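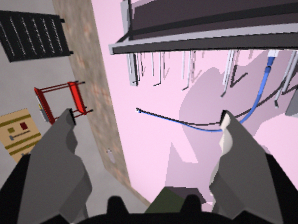

View from the wrist camera in simulation: gripper open over the pink work surface, blue cable hanging from the rack.

How to budget for a gripper before you buy one

Do the planning in simulation first. At Plesar we put every cell through a rendered mock-up before anyone asks for a quote, and it has changed the order more than once.

Step 1. Model the awkward part
Start with the item most likely to cause trouble. For us it was a cable, thin and curved, close to a row of hanging hooks. Put the rack in at its true height and check that the fingers can close without touching the rods.

Step 2. Check the fingertips
Small pads suit thin items but may not suit your boxes. If you need a second set of fingers, price it now. Petro Hordiienko, who does our purchasing, allows for 2 sets on every job.

Step 3. List what the quote leaves out
Ask each supplier for these as separate lines:
Mounting plate and fixings
Wrist camera and its cable
Spare pads
Delivery and fitting
Training for operators

On the Darutis cell these extras came to 37 per cent of the gripper price – more than we had set aside.

Step 4. Get three quotes
Send the same drawing and the same parts list to all 3 suppliers. Ask for the lead time in writing. Our longest was 19 weeks, so an order placed in August would have missed the year end.

Step 5. Hold something back
Keep a reserve until the cell has been signed off. Lorraine Pearce approves any spending from ours, and she wants the simulation file attached to the request.

Save the mock-up with the order papers. You will want it again when the pads need replacing or the rack is moved.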